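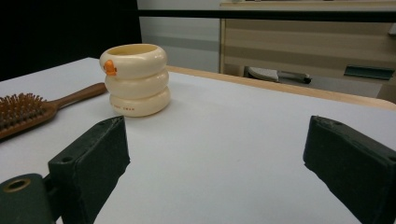 Taza color crema sobre una mesa blanca.

4. Buscar en periódicos antiguos con el visor Bodin

Ya tienes la cuenta abierta y la colección Vustthorpe cargada (capítulo 3), así que llega lo mejor: ¡ponerse a leer! El visor Bodin permite recorrer las páginas digitalizadas, buscar palabras dentro del texto reconocido y guardar recortes con su referencia completa. Quien haya pasado tardes enteras dándole a la manivela de un lector de microfilm va a disfrutar mucho con este capítulo.

4.1 Primera búsqueda

1. Abre el visor y elige Vustthorpe en el menú Colecciones.
2. Escribe una sola palabra en el campo Texto. Para empezar van muy bien los apellidos poco frecuentes, los nombres de calles y los oficios.
3. Acota las fechas con los campos Desde y Hasta. Si los dejas vacíos, Bodin busca en toda la colección.
4. Pulsa Buscar. Los resultados salen en grupos de 50, ordenados por fecha de publicación.
5. Haz clic en cualquier titular para abrir la página completa, con la palabra resaltada en amarillo.

Nota: el orden por fecha se puede cambiar a orden por cabecera en Preferencias > Resultados. Si sigues una misma noticia en varios diarios, prueba los dos – a veces el segundo periódico cuenta un detalle que el primero se dejó.

4.2 Afinar la búsqueda

El texto reconocido procede de impresiones desiguales, con tinta corrida y columnas estrechas. Una «s» puede haberse leído como «f», y una «c» como «e». Bodin lo compensa con la búsqueda aproximada:

1. Activa la casilla Aproximada, junto al campo Texto.
2. Mueve el control de tolerancia, que va de 0 a 6. Con 2 se recuperan la mayoría de las erratas de reconocimiento; a partir de 4 aparecen palabras que no tienen nada que ver.
3. Para buscar una frase exacta, escríbela entre comillas. La búsqueda aproximada se desactiva sola.
4. Para buscar dos palabras cercanas, sepáralas con una barra y un número: huelga/10 tranvía encuentra las dos palabras con un máximo de diez palabras entre ellas.

Precaución: las palabras partidas con guion al final de línea se indexan como dos fragmentos. Si un nombre largo no aparece, busca solo su primera mitad.

Y un consejo que vale oro: no cierres la página en cuanto encuentres lo que buscabas. Lee también las columnas de al lado, los anuncios por palabras, los ecos de sociedad. ¡Ahí están las sorpresas!

4.3 Guardar un recorte

1. Con la página abierta, pulsa Recortar.
2. Arrastra el cursor desde una esquina del artículo hasta la opuesta. Si el texto continúa en otra columna, mantén pulsada la tecla Mayús y traza un segundo rectángulo.
3. Comprueba la referencia que aparece al pie: cabecera, fecha, edición, página y columna.
4. Elige una carpeta o crea una nueva.
5. Pulsa Guardar. El recorte queda en tu cuaderno Fluletti, con la imagen y el texto reconocido en la misma ficha.

Nota: puedes corregir a mano el texto reconocido desde la ficha. La imagen no se modifica y la versión original del texto se conserva en la pestaña Historial.

Precaución: la edición de mañana y la de tarde de un mismo diario llevan la misma fecha. Revisa siempre el campo Edición antes de citar.

4.4 Exportar el cuaderno

1. Abre Fluletti y marca las fichas que quieras exportar.
2. Selecciona el formato: PDF para imprimir, CSV para hojas de cálculo o texto sin formato.
3. Pulsa Exportar y espera a que aparezca el aviso de descarga.

Cada archivo PDF admite hasta 54 fichas. Si has marcado más, el programa genera varios archivos numerados.

Los permisos de reproducción dependen de cada cabecera y se consultan en la ficha del periódico, apartado Derechos. El capítulo 5 trata de las carpetas compartidas.

Manual del visor Bodin. Famel, agosto de 2019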